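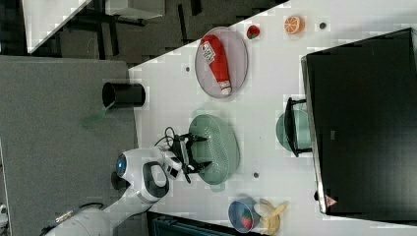

Vilja Lahtinen told me I was rinsing my rice all wrong, and she told me before I'd even taken my coat off. Once is for show, she said. Do it till you're bored and then do it again.

So I've been doing it again. I came to Renstead in March meaning to write about the Saturday-style supper clubs that have popped up all over the east side, and I got stuck (happily!) at the very first one, in a second-floor kitchen on Hernau Street where people pay 50 dollars to eat whatever Vilja feels like making. The night I went it was rice with dill and smoked fish, a beet salad, and a cake so full of cardamom my scarf still smells of it.

I grew up on the boil-in-a-bag kind. My mother cut the corner off with scissors and that was dinner, and I never thought rice could taste like anything until I was well past thirty. Vilja uses a short grain she buys from Rantala, the little grocery by the bus depot, and she lets it sit in the colander for a good while after rinsing, then toasts it in butter before any water goes near it. I wrote all this down on the back of my parking ticket.

Her friend Anneli Kuusisto disagrees with nearly every step. No butter, ever, and she cooks hers in fish stock with the lid clamped down. They argued about it right through the beets, mostly in Finnish, with the rest of us passing bread over their elbows.

There are 228 names on the waiting list now, so I wouldn't hold your breath for a seat. But Rantala is open until 9 p.m., and the short grain is on the bottom shelf next to the split peas. I bought 2 bags and I'm already into the second one. My husband has asked, very politely, if we could have potatoes.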